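Section 3. Planning and Budgeting for a Two-Arm Cell

Read this section before you place an order with Trilton or any other supplier. It covers the Proltwood bench cell with two arms.

3.1 Set the size

1. Write down the largest and smallest objects the arms will handle. Small items such as padlocks and keys need little floor area but good camera views at the wrist.
2. Measure the room. Allow 44 inches of clear space in front of the cell.
3. Check that the doorway will pass the assembled frame. If it will not, order the frame flat.

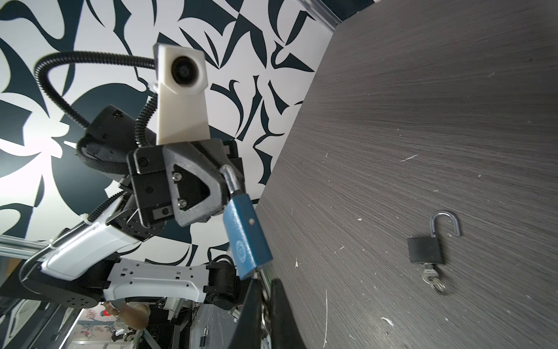
3.2 Build the parts list

4. Enter each arm, gripper and wrist camera on its own line. Suppliers often quote a pair as one item, and replacements are sold singly.
5. Add spare gripper fingers. We suggest 6 for the first year.
6. Add cable conduit, cable ties and mounting hardware. The worksheet has 162 lines, and most of the ones left blank by new buyers are in this group.

Note: Wall panels and the floor panel are priced separately from the frame.

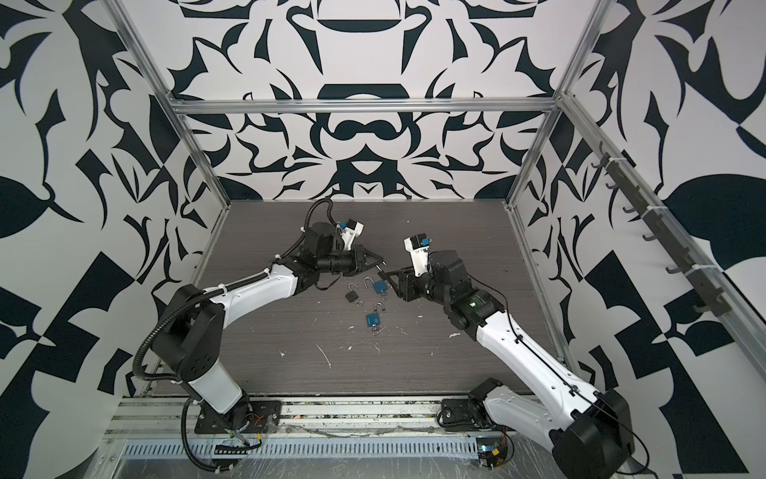

3.3 Request quotes

7. Ask for at least three written quotes. Prondetti grippers may be quoted apart from the arms.
8. Ask for the lead time on each line. Orders placed after the first week of December may ship in the new year.
9. Put training and test objects in the same budget.

Caution: Do not buy power supplies until the arm model is confirmed. Ratings differ between models.

Caution: Include an emergency stop in the first order. Do not run the arms without one.

Continue to Section 4, Receiving and Unpacking.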